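Degradação de provas fotográficas a cores em ambiente doméstico
Relatório de projeto – Conservação Preventiva II
Autores: Oskari Vuorinen e Jarmo Ojala
15 Mar 2021 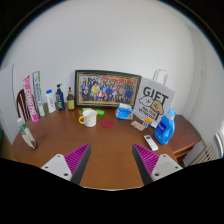 1. Introdução

O papel fotográfico cromogéneo foi o suporte dominante da fotografia a cores amadora durante a segunda metade do século XX. A imagem é formada por três camadas sobrepostas de corantes orgânicos (ciano, magenta e amarelo) em gelatina, sobre um suporte de papel revestido a polietileno. Estes corantes são quimicamente instáveis e degradam-se tanto por exposição à luz como no escuro, por reação térmica e hidrolítica.

A literatura de conservação trata sobretudo de coleções institucionais, com temperatura e humidade relativa controladas. As coleções particulares ficam em regra fora desse âmbito. O projeto pretendeu medir a perda de densidade em provas guardadas ou expostas em habitações e verificar se o tipo de acondicionamento explica as diferenças observadas.

2. Materiais e métodos

A amostra é constituída por 48 provas cedidas por famílias residentes em Zesholm. Foram excluídas as provas a preto e branco, as instantâneas e as impressões a jato de tinta. As provas foram divididas em três grupos: emolduradas com vidro e expostas, em álbum de folhas autocolantes, e soltas em caixa de cartão.

As leituras de densidade por reflexão foram feitas com o densitómetro Mimik do laboratório, calibrado antes de cada sessão com a placa branca de referência. Em cada prova mediram-se a densidade mínima na margem e a densidade máxima numa zona escura, nos três canais. As provas emolduradas foram retiradas da moldura apenas quando a emulsão não estava aderente ao vidro. Nos restantes casos a leitura foi omitida e registou-se só a avaliação visual.

A iluminância foi medida com luxímetro no plano da prova, ao meio-dia, com as cortinas na posição habitual. A temperatura e a humidade relativa foram registadas por sensores Zaton durante 19 dias consecutivos, em março. O intervalo é curto e não capta a variação sazonal – limitação a que se volta na secção 4.

3. Resultados

A iluminância nas provas expostas variou muito entre habitações, com valores de até 400 lux em paredes opostas a janelas. Na maioria das salas o valor ficou acima dos 100 lux. Em corredores interiores as leituras foram bastante inferiores.

No grupo exposto, a perda mais acentuada ocorreu no corante magenta, com desvio da imagem para o ciano e o verde. Nos grupos guardados no escuro predominou a perda de ciano, acompanhada de amarelecimento da margem. O padrão concorda com o comportamento descrito para papéis cromogéneos anteriores à introdução de acopladores mais estáveis.

As provas em álbum autocolante apresentaram manchas amareladas em bandas paralelas, coincidentes com as linhas de adesivo. Duas não puderam ser levantadas da folha sem risco de rasgo e foram medidas no local. As provas em caixa de cartão tinham mais danos mecânicos (vincos, abrasão dos cantos), mas as densidades mínimas eram mais próximas do branco original.

4. Discussão

O acondicionamento explica parte da variação, mas a data e o fabricante do papel pesam igualmente. Só foi possível datar as provas com carimbo no verso. A coleção da família Park, com carimbos legíveis em quase todas as provas, forneceu a série mais completa e está por isso sobrerrepresentada na comparação entre décadas.

A ausência de leituras iniciais obriga a estimar a densidade original a partir de zonas protegidas pela aba da moldura. Esta estimativa subavalia a perda, porque as zonas protegidas também sofrem degradação no escuro.

5. Recomendações

Para provas sem negativo conservado, recomenda-se digitalizar o original, expor uma cópia e guardar o original em envelope de papel sem reserva alcalina ou em poliéster. O vidro com filtro ultravioleta reduz o dano, mas não elimina o efeito da luz visível. As folhas autocolantes devem ser substituídas quando a prova se solta sem esforço. Nos casos de aderência, a remoção deve ser deixada a um conservador.

Os registos dos sensores e as tabelas de densidade por canal encontram-se no anexo A.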